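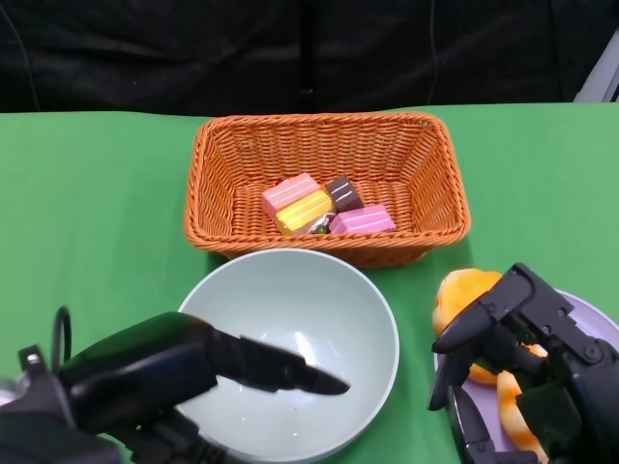 Vurby 甜点周今年搬到 Krajewska 老市场,免费进场

2018年7月25日,Krajewska

大家好,我是 Sirkka Pesonen,Vurby 甜点周的负责人。按规矩新闻稿应该写得正经一点,可我试了两遍都写不下去,干脆就用平时说话的口气跟各位媒体朋友讲吧!

先说最要紧的:今年的甜点周定在12月,连办七天,地点从原来的 Vastby 礼堂搬到 Krajewska 老市场的一楼大厅。门票取消了,谁都可以进来逛,吃什么再付什么的钱。去年我们一共接待了1,957位客人,礼堂那条走廊窄得要命,排队买咖啡的和排队上洗手间的挤成一团(我自己也在里面,排错了队)。所以搬家这件事,从去年收摊那天晚上就开始谈了。

今年有20家店参加,大多是街坊熟悉的小店,也有三家头一回来。Bảo Mạc 的店做斑斓千层糕和椰浆冻,他跟我说要现场蒸,我们为此专门跟市场谈了加一路电。Lộc Vương 带来的是黑芝麻蛋糕卷和一款不太甜的栗子挞,我试吃的时候本来只想尝一口,结果把一整个都吃完了,回家晚饭也没吃。还有 Fakdale 烘焙坊,老牌子了,他们家的草莓奶油蛋糕我从小吃到大,这次会按片卖,一个人来也不用发愁买整个吃不完。

孩子们的活动放在大厅东侧。Trí Lương 老师会带小朋友学裱花,每场一小时,材料我们出,围裙请自己带。年纪太小、还拿不稳裱花袋的,旁边有过家家角,可以开开蛋糕铺、当当小老板。家长请留在旁边陪着,不要把孩子放下就去逛摊位哦!

晚上的讲座今年也保留了。Reginald Nakamura 会讲他在乡下磨坊学面粉的那几年,从小麦的品种讲到为什么同一个方子换个地方烤就塌了。去年他讲超时很久,听众也不肯走,最后是市政的人来关灯。今年我们给他多留了半小时,够不够我可不敢保证。

“我就想讲讲面粉,结果大家都来问我烤箱,”Nakamura 说,“那今年两样一起讲吧。”

再说说吃的以外的事。对坚果、牛奶、鸡蛋或者麸质过敏的朋友,每个摊位都会在价牌上写清楚配料,看不明白就直接问店主,别不好意思。一次性餐具今年尽量少用,自带盘子和杯子的客人,热饮可以续一次。每天收摊以后没卖完的点心,会送到 Vastby 的社区食堂,那边的晚餐我们已经连续供了几年,今年照旧。

交通方面,老市场门口停车位很少,真的很少,强烈建议坐公交或者走路过来。推婴儿车和坐轮椅的朋友请走北门,那边有坡道,也离洗手间近。

想摆摊的店家,今年的位置已经满了,不过候补名单还开着,有人退出我们就按顺序打电话。想来帮忙的也欢迎,洗杯子、指路、搬桌子都缺人,管一顿饭,甜点当然也管够。

媒体朋友要来采访或者拍照,请提前跟 Vurby 甜点周办公室打个招呼,我们好安排店主的时间,早上备料那会儿大家实在腾不出手。裱花课上拍孩子,请先问过家长。

详细的时间表和店家名单秋天会贴在老市场的公告栏上,到时候也会再发一份给各位。

媒体联络:Sirkka Pesonen,Vurby 甜点周办公室,Krajewska 老市场二楼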